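A bath before bed, every night for a month

April 25, 2021

I have become a bath person! I was a shower person for most of my adult life, in and out in five minutes, usually thinking about emails. Then in the last week of March my back went while I was lifting compost, and my neighbour Duván Montoya told me over the fence to get in a hot bath and stay there until I was bored. I wasn't bored. I stayed in for 50 minutes and read 167 pages of a very silly detective novel (big print, before you're too impressed).

I've had one every night since, and I have opinions now.

First, the temperature. I used to run it so hot that I came out the colour of a boiled ham and then lay awake with my heart thumping. Comfortably warm is so much better. I test it with my elbow like you would for a baby, and if I'd happily leave my arm in there, in I get. I aim to be out well before bed, with time for a cup of something and a bit of pottering, and I've been sleeping like a log.

Second, salts. I've tried all sorts, and the plain, cheap Epsom ones in the big bag are every bit as nice as the fancy jar my sister gave me from a shop in Litville. Two good handfuls, swish, done. The Skirnwood pine oil is another matter. I love it! It smells like walking through wet woods in May, and a tiny capful does the whole room. Do mind the tub afterwards though, oil makes it slippery, so I give it a quick wipe round with washing-up liquid while the water's going down. 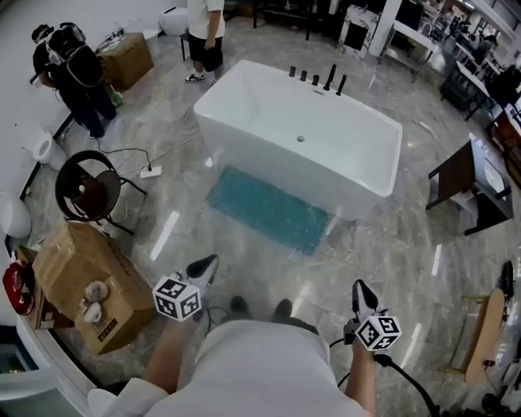 Third, and I feel strongly about this one, the phone stays downstairs. I managed the first week with it balanced on the loo lid and kept reaching over with wet hands every time it buzzed. Now I take a book or the radio (battery one, on the windowsill) and that's it. I've finished more books this month than in the whole of last winter, and I've started on the box of old paperbacks from the landing.

I've also had lovely results with doing nothing at all for the first 15 minutes. Ears under the water, eyes shut. You can hear the pipes ticking and next door's piano going very faintly through the wall, and she's getting good at that waltz.

A few of you asked about the bath pillow. It's a Pridia, the one with suckers on the back, and the suckers are hopeless unless you wet them first. A rolled-up towel does nearly as well.

Next on my list is a proper soak with oats in an old sock, which my gran swore by for itchy skin. I'll report back, and if any of you have a way of keeping the bits out of the plughole, please put it in the comments!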